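Flikholm guest rooms, bedding and tidying: progress report to Ornness
Prepared by Mansa Asamoah, 4/3/26

We have now spent $1,335 of the bedding money. I was asked to say whether the new room standard is working. I can't say that yet. The beige runners look tidy enough on a made bed, but they do nothing for sleep, and I still doubt that guests want one. Clearing wrappers and stray bits off the bed before the final smoothing is on the checklist. It gets ticked every time, which makes me trust the tick less.

Bedroom, bedding in beige and other pale shades:

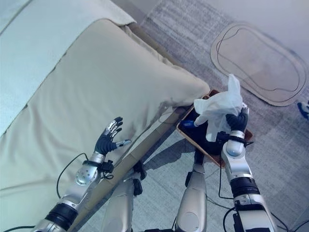
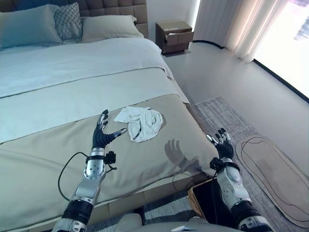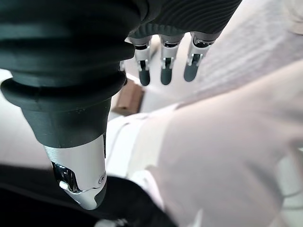
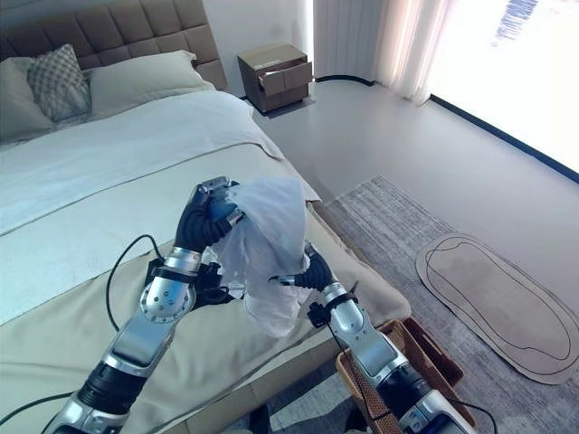
Akua Adjei disagrees with me on the runners and wants it noted that suitcases land on the foot of the bed whatever we tell people, so a runner saves washing a duvet. Fair, but I have seen no laundry bills to back it up.

Still open: 5 rooms without the second cushion, and a price from Quaye for spare covers. I would hold the next payment until both are settled.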